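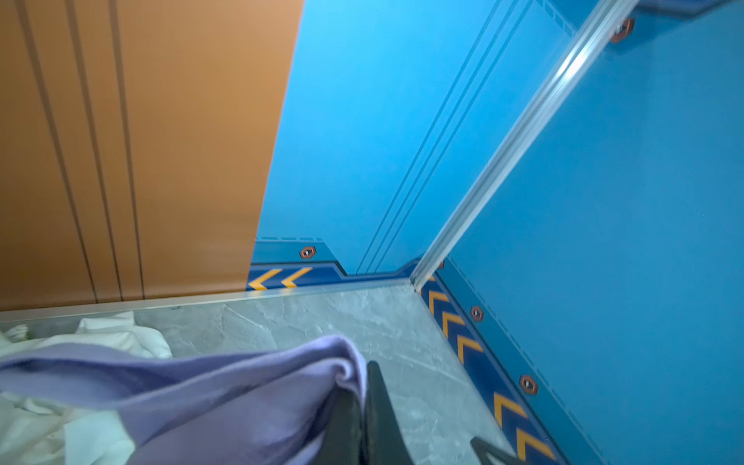 Lucienne Chevalier wants to know whether the chevrons are meant to point at something. They're not, Lucienne. They come with the baseboard, and the baseboard comes with opinions. If you'd sooner have a plain one, tick "plain" on the order form and we'll try not to look hurt.

Search this site Enter keywords Go

Do the orange bolts come off the wall?
They're decals, so yes, with patience. Warm them with a hair dryer and peel from one corner of the hexagon. Do not use a paint scraper. We have seen what a paint scraper does to a blue wall, and we had to sell the customer a new wall.

What do I clean the marble-pattern floor with?
A damp cloth. Bleach will take the veining off along with the jam. The Clunero floor spray works too, though it smells like a dentist's.

Can I leave the cloths on the floor?
It's your playroom. They do tend to bunch up against the metal threshold strip, and then the strip gets the blame when someone trips. We suggest a hook. A pack of 8 is sold under the name Fellance, in a colour the catalogue calls "grey" and everyone else calls beige.

How do I get crumbs out of the grooves in the panels?
An old toothbrush, top to bottom. Thodoris Dimitriou wrote in to recommend a butter knife wrapped in a sock. We've tried it and it works, but we can't put it in the manual.

Will the blue fade?
A little, if it gets full afternoon sun. The orange holds up better and will be quite smug about it.

Can I mix panels from the old range?
Inerbridge panels fit the current corners. Tạ panels don't -- they're 2 millimetres too thick, and no amount of leaning on them changes this.

How much is a replacement baseboard?
Fifty dollars a length, chevrons included. Plain is the same price, so you're paying for the restraint.

What if my decals arrive crooked on the sheet?
Straighten them as you stick them. If the sheet itself is torn, send us a note with your order number and we'll mail another.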